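2/10/22
Progress update on the Luren cell, for Themba Mabaso

Hi Themba,

I promised you a proper write-up before the Kekana money gets signed off for the next stretch, so here goes. Short version: the simulated cell is running again, the gripper is behaving, and I'm only a little behind on the camera work.

You'll remember the trouble we had after I moved everything over to the new Zallance release. The wrist camera came up in the wrong place, a hair too far back, and every grasp the policy tried landed short. I spent three days convinced it was the arm. It was the mounting offset (I'd typed it in the old units, sorry!), and once I fixed that I went back through the other sensor offsets too and found one more that was off.

With the camera where it belongs, I started on the produce set. Pickles are my favorites for this kind of work, long and awkward with a rounded end, and they show up a bad finger setting faster than any box would.
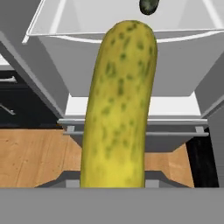
So, finger settings. I dropped the closing force by 20 percent and softened the contact model a bit, mostly because long items kept popping out sideways when the fingers met. Then I ran the whole Fusotdale pick list overnight, 3,167 attempts, and went through the failures over coffee the next morning. Most of them were items lying right up against a wall, and I'd like to tackle those with a different approach angle before I touch the force again.

Upkeep has been pretty dull, which I'm happy about. I reset the joint limits to match the real arm, cleared out old logs, and wrote a startup check that takes around 25 seconds and refuses to run if the calibration file is stale. It has already caught me once!

Still to do: the approach angles, and a second lighting setup so we aren't training on one kind of bright. I'd like to have both in by April. If you can get me a few more hours on the shared machine, I'll take them, any night but Monday.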